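2023-09-05, bench notes, dye and bookbinding room

Madder day! I finally got to the third bath and I'm so pleased with the color that I'm writing this up before I've even cleaned the pots. The Trallamura linen (the heavier of the two, from the end of the bolt) took the dye far better than the cotton did. It's a proper brick red, a touch orange where the folds sat, and I want the whole next set of notebooks covered in it.

What I did, so Chunhua can repeat it:

Scoured the linen on Sunday night with soda ash, rinsed until the water ran clear, then alum overnight. Madder root went in ground, 155 grams, in the big enamel pot. Brought it up slowly and kept it under 160 F the whole time. I know I keep going on about this, but the last batch went brown when I wandered off to answer the phone, and I'm not doing that again. Held it for 3 hours, then let it cool with the cloth still in.

Added a pinch of chalk this time. Our tap water is soft and I think that was half the trouble in the spring. Bernice Mensah told me to try it ages ago and I should have listened!

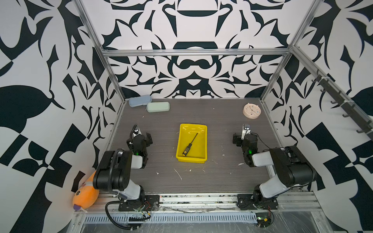 Once the cloth was dry I backed it with the thin kozo paper and wheat paste. First piece bubbled near one corner (paste too thick, my fault). Thinned it down to something like heavy cream, brushed from the middle out, and the second piece went down flat as anything. Left it on the drying board under a fan. The backed cloth has a lovely crisp snap to it, and it turns in over the board edges without fraying.

Cut six cover sets from the good piece, grain running head to tail on all of them. Tried two threads for the sewing: the waxed Stinik and the plain Cleritz. The Stinik holds its tension better at the kettle stitches, but I like how the Cleritz sinks into the fold, so I may just wax that one myself and have both. Chunhua Lu wants to try a link stitch with an exposed spine, which would show off the red beautifully against cream paper.

Things to sort out:

Lightfastness. Taped a strip to the south window, half covered with card. Leave it 30 days and DON'T move it, please.

Rub test. A damp white rag picked up a little pink from the first piece. Second piece not tested yet. Another rinse before backing might fix it.

Exhaust bath. The pot still has plenty of color left, so I've kept the liquid in the lidded bucket under the sink. I'd love to see what it does on silk, maybe a soft coral for the endbands.

Kozo is down to the last few sheets. Xia has the same weight in a longer roll and I'd rather buy that than piece the small ones together.

Next session: iron afterbath on a scrap, to see if we can get a plum out of it. Bernice is bringing the old nails jar.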